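Section 2: Fingers, wrist cameras and cables
Clustari two-arm table cell, Kallio workshop

This is the fun part of the set-up! The arms are bolted in, the curtain is up, and now you get to make the thing touch stuff.

2.1 Fingertip contact

1. Put the speed limit on 500 in the jog menu and leave it there until you finish this section.
2. Set out a few solid things you don't mind getting poked. A box with a firm edge is great for this.
3. Jog one arm down until a fingertip just rests on the top edge. Go gently; the last little bit comes up fast.
4. Save the height as CONTACT_R or CONTACT_L and back straight up.

CAUTION: Watch the elbow and lower links of the other arm while you jog. It's easy to get so caught up in the fingertip that you forget them, and the links can get very close together over the middle of the table. 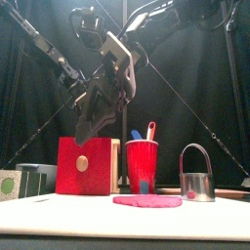 Fig. 1. Right gripper, fingertip on the top edge of the red box.

2.2 Wrist camera

5. Close the gripper all the way and open the wrist view.
6. Check that the seam between the fingers runs up and down the view. If it leans, loosen the camera screws a quarter turn and nudge.
7. Pick a landmark outside the cell and write it on the set-up card. Metal brackets are lovely for this, they catch the light even when the rest is dim. 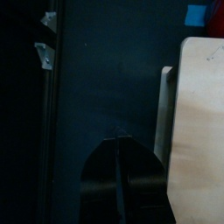 Fig. 2. Wrist view with the fingers together; two corner brackets on the upright at left.

NOTE: A bit of grain in the dark areas is normal. Turn the gain up past 62 and you'll only get more of it.

2.3 Cable check

8. Move both arms to READY.
9. Follow each cable by eye from base to gripper, then from the base out to the table edge.

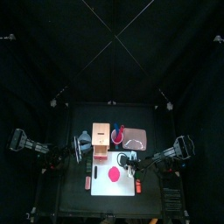
Cable slack is worth ten minutes of anyone's time, and it will save you hours of chasing dropouts. Too little and the wrist pulls on the connector; too much and a finger will find it sooner or later. Check at the gripper first, where the cable can curl up in a loop like the one beside the right gripper, over the white board. Then look at the trailing runs toward the lower right of the table and keep them clear of anything you plan to pick up.

10. Run the Skarholm sweep twice at low speed and watch the loops the whole way.

Comments

Yichen Tan: Step 7 is brilliant. We used a bit of tape as our landmark and someone peeled it off in November.

Pirjo Rantala: Is CONTACT_L meant to match CONTACT_R? Ours are slightly different.

Veikko Turunen: @Pirjo no, save each arm separately. Different is fine.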